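Services > Textile care > Interviews

Dark clothing: sorting and folding at Caltwood

Waqas Swati runs the clothing bench at Caltwood and wrote its folding notes. He spoke to us in September, starting with black garments.

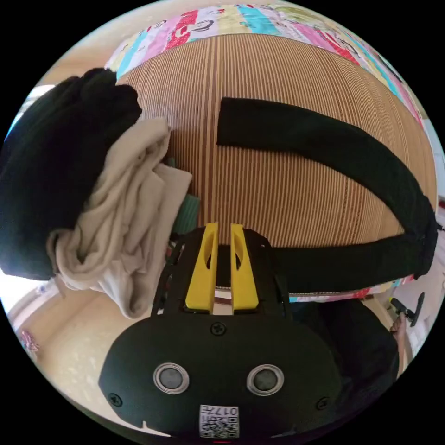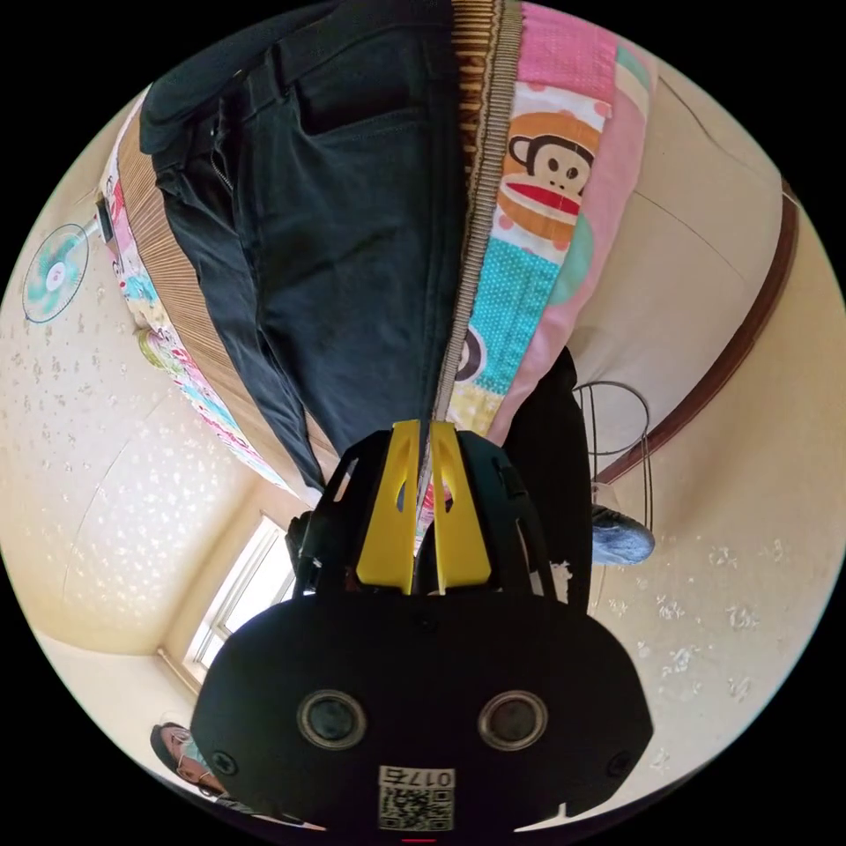
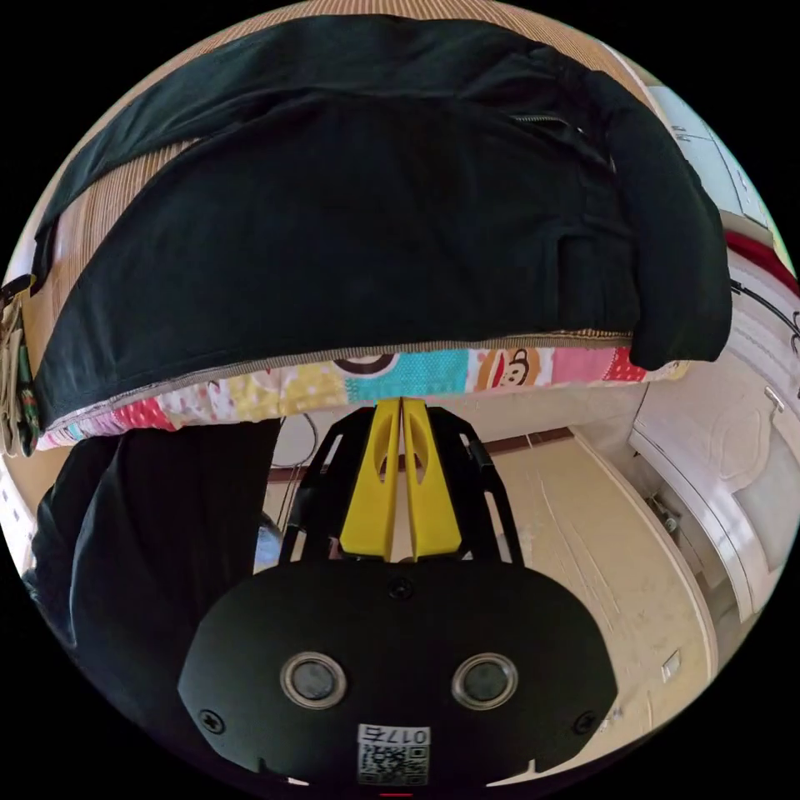
Black clothing among the patchwork prints, with the trousers laid out in the second picture.

"Black hides its own seams," Swati said. "I find the waistband first and work from there." Trousers are laid flat, the zip is closed, and the legs are brought together along the inside seam. The fold is then made at the knee, and again below the pocket. He allows 2 passes of the hand for creases. Anything still creased goes to the press.

Belts and straps are taken off and rolled separately. Pale cloth is kept out of the dark pile, as lint transfers in both directions.

Ngozi Sani, who took over the Sandov store from him, stacks to a limit of eight pairs. "At ten the bottom pair marks across the thigh," she said. She turns alternate pairs end to end so that the waistbands do not build up on one side.

They differ on jackets. Swati folds them. Sani hangs them, "zip up, collar down, five minutes before they go anywhere".

Contact | © Pletwood | Back to top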